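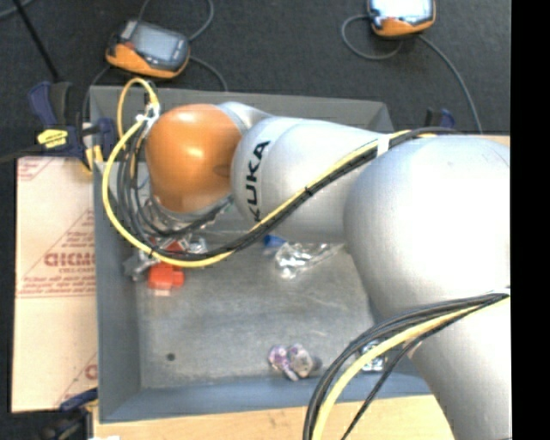 FOR IMMEDIATE RELEASE

Zirkbridge publishes bin picking cell code of practice, version 6

Free to download, comments open until March

DAMSIDE, 2022-10-10 - Zirkbridge today released version 6 of its code of practice for robot bin picking cells. The document covers benches, pilot lines and small production cells where an arm reaches into an open bin of mixed items. It replaces version 5 in full. Members who signed up to version 5 should move over by the end of March.

What is new:

Cable dress. Longest section in the code now. Cables and hoses running outside the arm have to be checked at full reach into all four corners of the bin, not only at the home position. Slack loops near the wrist are allowed but must stay clear of the fingers and the bin wall through the whole programmed path. Ties and straps get looked at every shift. A missing tie is a stop, same as a damaged cable jacket.

Bin fixing. Any bin the arm can touch must be held down. Clamps are fine for benches and pilots, with a minimum of two on opposite sides, and clamp handles go into the collision model along with the bin. Production cells need a fixed locator. Version 5 let people mark the bin position with tape. That option is gone.

Teach pendants. Must have a set place outside the reach of the arm, with the cable routed so it can't be pulled in. Where a cell has more than one pendant, each is to be labeled with the controller it belongs to. Several members asked for this one.

Test items. Mixed bins should include clear and shiny packaging, soft items and odd shapes as well as plain boxes. Results from box-only bins have to be be marked as such in any report under the code.

Restart after a jam. New one page procedure. Arm in hold, speed limited, one named person at the pendant, nobody reaches over the bin wall until that person says so.

The draft went out to members in the spring and drew 181 comments from 70 sites. Most were on cable dress and on the cost of fixed locators for short runs. The locator rule stayed in, with a longer changeover period for cells running fewer than 2409 picks a week.

"People sent us the stuff that really goes wrong," said Pei-shan Tai, who edited the new version. "A tie lets go on a night shift and the loop drops an inch. A bin creeps over a week. Small things, and the old text hardly had a word on them. I would rather have three dull pages on cables than another page of definitions."

Two integrators, Lu and Gerko, ran the checklists in their own cells ahead of release. Gerko asked for the shift check to fit on a single sheet, and it now does. Lu's notes on soft packaging are included as an annex.

The code is voluntary. It doesn't replace a risk assessment or any legal requirement, and sites should keep following the arm maker's manual where the two differ.

Availability

Version 6 is on the Zirkbridge website now, along with the shift sheet, the restart procedure and a list of changes from version 5. Printed copies can be orderd from the Damside office. Comments for the next revision go through the form on the same page - please give the section number.

Press contact: Pei-shan Tai, Zirkbridge, Damside

ENDS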